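Lendska test kitchen: working with the two-armed robot
Gallery, page 2 of the staff pages

Lendska's test kitchen checks small appliances before they go into the catalog. For years that meant people at counters, plugging things in, lifting them, turning knobs and putting them back. Since July a two-armed robot has done part of the lifting and placing. The software that plans its moves is called Paver, and every new task is run in simulation before it is tried in the kitchen.

The work has changed more than the staffing has. All five people on the bench team are still on it, but their days are arranged differently. Melina Mavromatis used to spend most of her morning on handling tests. She now sets up the tasks, reads the logs and decides which runs need to be repeated by hand. She says she misses being on her feet but not the sore wrists.

Uwe Pfeiffer still does all the cord and plug checks himself. The robot is too slow at them, and he doesn't trust it near a tight socket. A handling series is 300 lifts, and he used to split one over two shifts with Evanthia Lazaridis. They now take turns watching the runs and stopping them when a grip looks wrong.

There have been complaints. The early shift starts at 6:30 and the first hour is mostly waiting for checks to finish. Bülent Keskin has asked for the checks to be run overnight, and that is being tried. Pay grades for the new setup work were settled only after some back and forth – the old job descriptions had nothing about software in them.

In the simulator

Ifigeneia Christodoulou builds the practice counters, and she came to the job from the bench, with no programming background. Her rule is that a counter should be as cluttered as a real one. In this simulated kitchen the speckled granite holds a silver canister, a toaster and a small orange fruit, and the robot has a bright blue object with a round black dial clamped in its black fingers, up against a large gray appliance with a keypad. The other arm reaches straight over the counter close by. Crowded spots like that are where she looks first when she goes through a run, and she marks them for Melina before anything is scheduled in the kitchen. 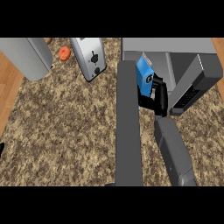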